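Home | Visit | Open Day | FAQ | Contact

Open Day at the Kusten Robot Lab -- Your Questions

Do I need to sign up ahead of time?
We'd love it if you did, but you're very welcome to just turn up. We had 139 visitors last April and everyone got in, though a few folks had to wait a while in the hallway (sorry again, and thank you for being so patient!).

What will we get to see?
The main thing is our tabletop demonstration, where an arm works with small printed blocks on a wooden board. There are stars and cylinders and a few other shapes in red, green, blue and yellow, and Negin Shahbazi will talk you through the whole thing and happily stop for questions as she goes.
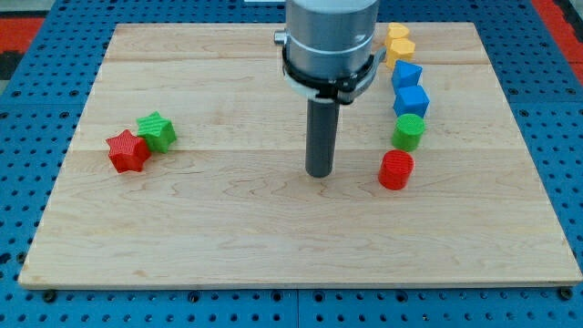

Each run of the demonstration is fairly short, so if you miss the start of one, stay put and catch the next. We keep them going until 3 in the afternoon, with a break for lunch.

Can my kids come?
Please bring them! Children under 5 need a grown-up right beside them, and we ask everybody to stay behind the line on the floor while the arm is moving -- even if a block rolls your way.

Where do I park?
The Geltimitz Street lot is closest. Come in by the side door and follow the signs to Room 293.

May I take pictures?
Of course, just leave the flash off.

I still have a question. Who do I ask?
Write to us through the Contact page. We answer mail on Monday mornings, so give us a few days.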